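15th January

Back from the open day at the Vellthorpe site. Writing it up tonight while I still trust my memory of it, with the handouts on the desk and my own notes, which are poor because I wrote most of them standing up.

Train in was on time. Walked from the station, 8 minutes, and signed in at the side entrance. The badge printer was out of labels, so I had my name in biro on a paper slip. Visitors were split into two groups. I was in the second, led by Viera Bartoš, who looks after the handling cells for Kadlec and knows the equipment down to the part numbers. The first group got the lecture before the floor. We got the floor first, which I prefer, though it meant hearing the safety rules in a corridor beside a compressor.

First stop was the palletising line. Sound, ordinary kit. A four-axis arm lifting cartons off a conveyor, a light curtain on two sides and fixed guarding on the others. The board by the gate gave 2,186 cartons for the previous shift. I asked how many stops and was told seven, most of them crushed corners setting off the height sensor. They have moved the sensor bracket since December and stops are down. I asked what the count had been before the move. Viera said she would send it. The guarding is bolted straight to the floor with slotted feet, and I liked the way the slots had been marked with paint pen so that a panel can go back where it came from. I shall do the same on ours.

Second stop was a test bench for vacuum cups. They are comparing two lip profiles on card with a high recycled content, where the surface sheds dust and the seal goes after a while. The filter housings had clear bowls and the dust in them was plain enough. The person running it changes the filters by the clock. I would have used the pressure drop across the filter, and said so, and we had ten useful minutes on it. He has a gauge on order.

Then the small arms, which were what I had gone for.

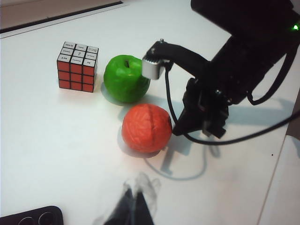
My interest in small arms is narrow. I want to know if one could take over the sorting of returned parts at our place, where the pieces are of mixed shape, come in no order and are never presented the same way twice. Viera calls this the Narosham bench, after the project that pays for it. Most demonstrations I have been to use a stack of identical blocks, which tells me nothing about returns. The Narosham table at least had some variety on it: a Rubik's cube with a white top and lettering on the tiles, a green apple with a glossy skin, and a red-orange fruit with a wrinkled, matte one. Flat faces and sharp edges on the first, curves on the other two, and two very different surfaces for a camera to deal with. A shiny skin throws small highlights and a matte one does not, and I have lost a good deal of time to that difference on plated brackets. The gripper had pointed fingers, so contact on anything nearly spherical must be over a small area. I asked whether they had tried pads. They have a set in soft rubber and another in a harder grade, and prefer the harder.

The other thing I noted was the cabling. The black arm carried its runs on the outside, one of them a long sweep under the gripper and off to the side. I have no objection to external cable on a bench. On a production cell I would want it clipped along the links with a proper loop at each joint, and a strain relief where it leaves the base. Viera agreed and said that the version for the floor will have a dress pack. The bracket holding the camera module also sticks out a fair way. I asked about vibration at the end of a fast move and was told they wait for it to settle before taking a picture. How long they wait was not in the handout. I have written it down as a question.

Control software is by Allia. We were shown the operator screen, which is clear, with large buttons and plain fault messages. I would like the fault log to keep more than 400 entries. On a bad day we could fill that before lunch and lose the first fault, usually the one that matters. Evaristo Barajas, who was in our group and runs maintenance at a bottling plant, raised the same point before I could. The Allia people said the log can be sent to a server. That needs a server, and someone to own it.

Lunch was sandwiches in the training room. Sat with Evaristo and compared notes on gearbox grease intervals. He goes by hours run and samples the grease when a unit is due. We go by calendar and sample nothing. His way is better and will cost us a test kit and a spreadsheet. He has promised me the name of the lab he uses.

The afternoon talk was on risk assessment for cells with people nearby. Competent, too long. Two points worth keeping. First, measure the stopping time with the real gripper and the heaviest real part, and do it again after any brake work. Second, assess the table and the part along with the arm, as a slow arm holding a sharp bracket is still a sharp bracket. I knew both and have been lax on the first. Our last stopping test was done with the old gripper, and the new one is heavier.

Left before the closing remarks to get the earlier train. It was full. Stood as far as the junction.

To do:
Email Viera – stop count before the sensor move, settling time for the camera, finger pad hardness.
Repeat stopping test on cell 2 with current gripper.
Paint pen for guard feet.
Ask stores for a mixed box of returns, unsorted, to take along if they will have me back with my own parts. Include the plated brackets.
Grease lab – chase Evaristo if I hear nothing.

Boots want resoling. The left one let in water on the walk back to the station and has been on newspaper by the radiator since I got home.

Contact | © All entries copyright the author | Back to top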